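Grendeck Community Lunch Program
Progress report to the Buvico Fund, second reporting period
Prepared by Aaliyah Marchand, program coordinator

Background

The Fund approved our application last winter to run a weekday lunch program at the Grendeck neighbourhood centre and to extend it to the two primary schools on the east side. The first report dealt mostly with set-up. This one covers the period since the kitchen was signed off by the health inspector in April and the program moved to its regular schedule.

Staffing

Florêncio Bastos remains as kitchen lead. Yatziri Villaseñor started as kitchen assistant at the beginning of the period and has completed her food handling certificate. We had budgeted for a second assistant at 15 hours a week but have not filled the position. We advertised it twice and both preferred applicants took full-time work elsewhere. Until it is filled, Florêncio is starting earlier and I am covering the packing bench on Wednesday, our heaviest day.

Abundio Figueroa continues as driver. His hours were increased from the start of the school term to cover the second school. The increase was paid out of the unspent assistant wages, with the approval of our Fund contact by email.

Meals provided

We provided 439 lunches in the busiest week of the period, which was the second week of term. The quietest weeks were in the school holidays, when only the centre was served. The target in the funding agreement is 2,000 lunches for each full calendar month of operation. We did not meet it in the holiday month and would like to talk about whether it should be adjusted for school breaks. The demand from the schools simply is not there when they are closed, and we do not have a way of reaching those families at home.

At the centre itself the numbers have been steadier than we expected. Most people who come in for lunch also use something else in the building, usually the tax help desk or the English conversation group. The conversation group has asked if its finish time could be moved so that it runs straight into lunch. We have agreed to try this next term.

Schools

Both schools now have a signed agreement with us. The first has been receiving lunches since the beginning. The second joined at the start of term after a delay over where the delivery would be left. The office did not want crates in the front hallway and the staff room fridge was too small. The school has since cleared a storeroom beside the gym and put a fridge in it, at its own cost.

There are 41 children on the standing order across the two schools. Others are added by the office each morning before nine. The morning call is the weakest part of the arrangement. When the office is busy it comes late, and we have to guess. On the days we guessed high, the extra lunches went to the centre. On the days we guessed low, Abundio made a second trip. We have asked the schools to send a text message instead and one of them has started doing so.

Allergy information is collected on the enrolment form and a copy is kept on the kitchen wall. The second school's forms came to us incomplete and we held back the affected lunches until the parents had been reached. This took four days.

Kitchen and equipment

The used cooler bought from Wattanapong Catering Supply was installed in the first week of the period. The door seal failed soon after and was replaced under the seller's warranty. It has held temperature since then and the daily log is available if the Fund would like to see it.

The dishwasher is still the original one that came with the building. It works but is slow, and it trips the breaker if the oven is on. An electrician has quoted for a separate circuit. We have not gone ahead because the building's owner has not confirmed who pays for wiring. Melquiades Meléndez, who chairs our board, is following this up with the owner and hopes to have an answer before the next report.

Suppliers and menu

Bread is delivered by the Lustov bakery on weekday mornings. There was one missed delivery, when the bakery's van was off the road, and we bought from the supermarket that day at a higher price. Vegetables come from the wholesale market twice a week. Lettuce went up sharply in the middle of the period and Florêncio switched to shredded cabbage in some of the items until the price came down.

Hot food is served at the centre three days a week, mainly soup, rice dishes and pasta. The other two days are cold lunches, and the schools receive cold lunches only. We had planned to trial hot lunches at the first school this term. This has been put back because the insulated boxes we wanted are out of stock, and the substitute offered would not fit through the storage rack in the vehicle.
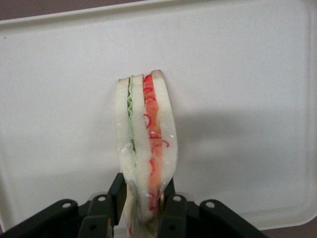 Feedback from the schools came through a short paper survey sent home with the children. The return rate was low. Parents who did answer were mostly satisfied. The most common request was for more fruit, followed by smaller portions for the youngest grades. We have started adding a piece of fruit on every day of the week instead of every second day. Portion sizes have not changed yet, as it would mean packing and labelling two separate runs.

Budget

Spending is under budget overall, entirely due to the vacant assistant position. Food costs are slightly over. Fuel is over as well because of the second trips described earlier. A full statement is attached as a separate spreadsheet. We are not asking to move any further funds between lines at this stage.

Next period

We intend to fill the assistant position, this time offering school-hours shifts only, which several people told us would suit them better. We will settle the wiring question with the building's owner and get both schools using the text message system. If the insulated boxes arrive, the hot lunch trial will run for three weeks at the first school and the results will be included in the next report.

We would also appreciate a short meeting with the Fund before the holidays on the monthly target. Any afternoon after 2 would suit us, as the kitchen is finished by then and Florêncio can attend.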